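# Chapter 7: Scalp Analysis and the Client Consultation

Every service in the salon begins with a consultation. Before a client is shampooed, cut, or colored, the stylist examines the scalp and hair, asks about past services, and records the findings on a client card. A stylist who skips this step may apply a product to irritated skin or promise a result the hair cannot support.

This chapter covers the four parts of a standard consultation: the interview, the visual check, the strand tests, and the written record. Students should already be familiar with the structure of the hair shaft (Chapter 4) and with the rules for cleaning and disinfecting tools.

## The Interview

The interview takes place while the client is seated upright and the hair is dry. Questions should be short and open. "What have you used on your hair since January?" will bring out more than "Is your hair colored?" Many clients do not think of a gloss, a box rinse, or a home relaxer as a chemical service, and the stylist must ask about each by name.
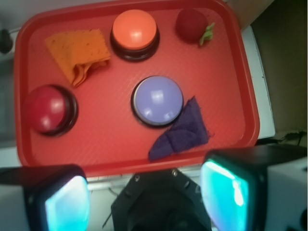

Answers are written down as they are given. The Segura card, used throughout this book, has separate lines for medications, allergies, and known reactions to hair products. A blank line is not acceptable. If the client reports no allergies, the stylist writes "none reported" and adds his or her initials.

## The Visual Check

The hair is parted in sections from the front hairline to the nape. Under good light, the stylist looks for redness, flaking, broken skin, and signs of parasites. Where any of these is present, chemical services are postponed. The stylist does not name a disease or suggest a treatment; the client is referred to a physician.

Density and texture are judged at the same time. Because both can differ from one area of the head to another, the crown, the sides, and the nape are recorded separately.

## Key Terms

**Density:** the number of hairs growing in a given area of scalp.

**Elasticity:** the ability of a strand to stretch and return to its length without breaking.

**Porosity:** the ability of hair to take in and hold moisture.

**Texture:** the thickness of a single strand, graded as fine, medium, or coarse.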